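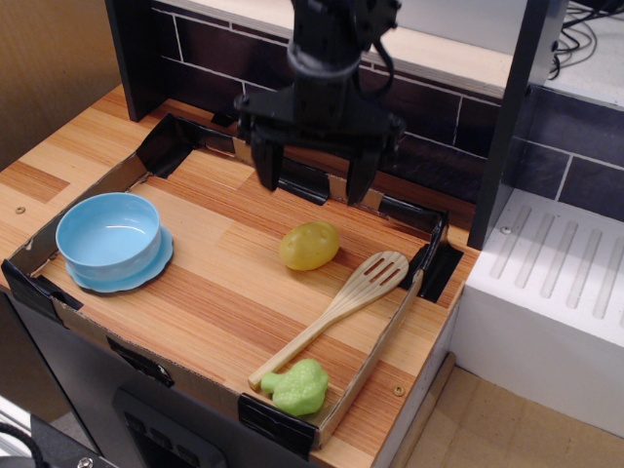
6 min read

Chapter 4. Setting up a tabletop cell

The previous chapter dealt with the arm on its own. This one deals with what goes under and beside it. The cell used throughout is the one at Rudstead, a single arm with a two-fingered gripper over a toy kitchen counter. Most of the faults in its log came from the work area, so we start there.

The tray has low cardboard walls held with black tape. It keeps the bowl, the potato, the broccoli and the spatula within reach of the fingers. Tape lifts with use – check each strip before the first run of the day, and replace any that has come away at one end. A loose wall moves when an object is pushed against it, and the taught positions are then wrong.

Next, check the cable beside the arm. It needs enough slack for the full range of travel but must not hang below the fingers. The Rudstead cell is inspected every 500 cycles, and the gripper brackets are tightened at the same time.

By the end of the chapter you should be able to:

fit and square a tray
route and secure a gripper cable
set the open position of the fingers
fill in the Clatetti service sheet

4.1 Fitting the tray

Move the arm to its park position and switch off the drive before reaching in.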